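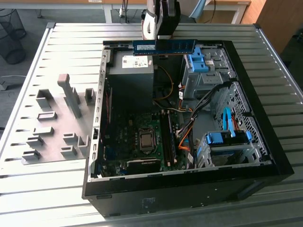 Pallby to take back unwanted animal medicines at Utcombe and Hao Farm

For immediate release

Smallholders, poultry keepers and horse owners in the Utcombe area will be able to hand in unwanted animal medicines free of charge from February, under a permanent take-back scheme run by the country store Pallby.

The scheme follows a trial at the Utcombe shop in which customers returned 2,639 items. Some 300 households took part. Most brought in a single carrier bag, although several arrived with feed sacks and one customer needed two trips.

There will be 2 collection points. The first is at the trade counter of the Utcombe store, where the trial was held. The second is at Hao Farm, on the reservoir road, in the former egg room next to the weighbridge. Both will use the Fliduvine cabinet, a lockable steel unit with a one-way drawer, so that anything put in cannot be taken out again by another customer.

What the trial found

Staff at Pallby sorted the returned items by type before they were sent for destruction. Wormers made up the largest group, followed by fly and lice treatments, udder creams, wound sprays and eye preparations. A smaller number of items had lost their labels altogether and were treated as unidentified.

Of the total, 393 were bottles or tubs that had been opened and only partly used. Many had been bought in a size meant for a much larger flock or herd than the customer kept. A person with six hens or a pair of goats may use a small part of a container in a year, and the remainder then stays on a shelf in the feed shed until it is well past its date.

Other items had come with the property. Several customers said they had taken on a yard or a set of outbuildings and found a cupboard of products left by the previous owner, some of them no longer on sale.

Qianru Meng, who manages the animal health counter at Utcombe and set up the trial, said:

"We get asked at the counter what to do with old wormer, and for a long time the answer was complicated. People had been told to take it back where they bought it, but if they bought it years ago from a shop that has since closed, that doesn't help them. A lot of it ended up staying where it was. Some was being poured away, and we would very much like that to stop.

"We expected a few dozen bottles and filled the first cabinet in under a fortnight. After that it was clear we would have to carry on with it."

Keeping products out of ditches and drains

Pallby is asking customers not to empty leftover treatments down sinks, yard drains or toilets, and not to tip them on muck heaps. Many products used against parasites are harmful to insects and to life in streams and ponds even in small amounts. Rinsing out a container in a trough or ditch can cause the same problem.

Containers should be brought in as they are, with the lid on, and should not be rinsed first. If a lid is missing or the container is leaking, it should be placed upright in a second, larger container or in two sealed bags.

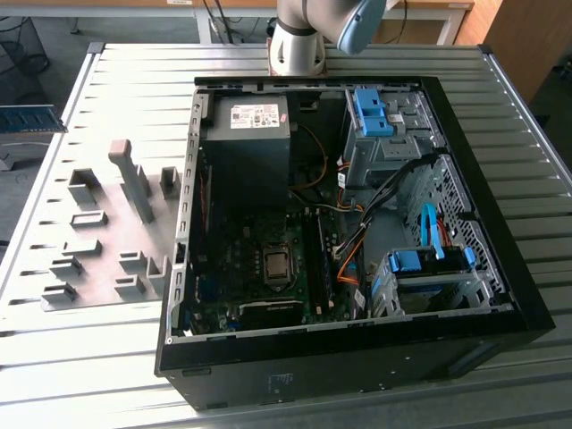 Customers do not need a receipt, and it does not matter where the product was bought. Nor will staff ask why it was not used. The only question at the counter will be whether the bag contains anything sharp.

What can be handed in

The following will be accepted at both collection points:

Wormers of all kinds, including pastes, drenches, pellets and in-feed powders
Pour-on and spot-on treatments
Louse, mite and fly products sold for use on animals
Creams, ointments, ear drops and eye drops
Tablets, including loose tablets in a sealed bag
Empty medicine bottles, tubs and syringes without needles
Products with no label, if kept apart from the rest

The following cannot be accepted:

Needles, scalpel blades and other sharps
Medicines for people
Sheep dip, in any quantity
Rat and mouse poison
Weedkiller and other garden chemicals
Disinfectants and dairy cleaning products
Aerosols that are rusted or damaged

Customers with sharps should speak to their own veterinary practice. Anyone with sheep dip to get rid of will need a licensed waste contractor, and the Utcombe counter keeps a list of those who cover the area.

The scheme is meant for smallholdings, private keepers and livery yards. Commercial farms have their own duties for waste medicines and should continue with their existing arrangements. Farmers who are unsure which side of the line they fall on can ring the Utcombe store before setting out.

Medicine records

Keepers of food-producing animals, including those with a handful of hens or a single house cow, are reminded to make a note in their medicine record when they dispose of a product. The note should give the product name, the batch number if it can be read, the amount left and the date it was handed in. Staff at both sites will stamp a slip on request, which can be kept with the record.

During the trial it became clear that many newer keepers did not have a medicine record at all. Pallby has printed a plain paper record book for small flocks and herds, with one line for each treatment and a column for the withdrawal period. It is free from the counter at Utcombe while stocks last, and no purchase is needed.

"People who have kept sheep all their lives usually have a book on a nail by the door," said Qianru Meng. "Somebody who got four hens last spring may never have been told about it. It is a short conversation and we are happy to have it. If you have come in with a bag of old bottles, that is a good moment."

Buying the right amount

Pallby will also change the way it stocks some products. Where the maker offers a smaller pack, the Utcombe store will now keep it on the shelf alongside the larger one. Staff will continue to ask customers for the number, type and weight of animals to be treated before making a sale, and will suggest the smallest pack that covers the job.

Customers who share grazing or who treat on the same day as a neighbour are asked to talk to the counter before dividing up a large container. Decanting into jam jars or drinks bottles is unsafe, as the dose, batch and withdrawal details stay behind on the original pack. Several unlabelled items handed in during the trial had been stored in this way.

Opening times

The Utcombe collection point will be open whenever the trade counter is open. The Hao Farm collection point will be open on Thursday afternoons only, and there is parking for trailers on the hardstanding beyond the weighbridge. Dogs must stay in vehicles at Hao Farm.

Bags must be handed over in person at either site. Nothing should be left at the gate, outside the shop or in the feed bays out of hours.

Large amounts, meaning more than one person can comfortably carry, should be arranged by telephone beforehand so that there is room in the cabinet.

Notes to editors

Pallby is an independent country store in Utcombe selling feed, fencing, bedding and animal health products to farms, smallholdings and horse owners.

The Fliduvine cabinets are emptied by a licensed carrier and the contents are sent for high-temperature incineration.

The number of items returned in the trial includes empty containers. Multipacks were counted as one item where the outer box was still present.

Qianru Meng is available for interview at the Utcombe store. Requests should be made through the shop office.

Ends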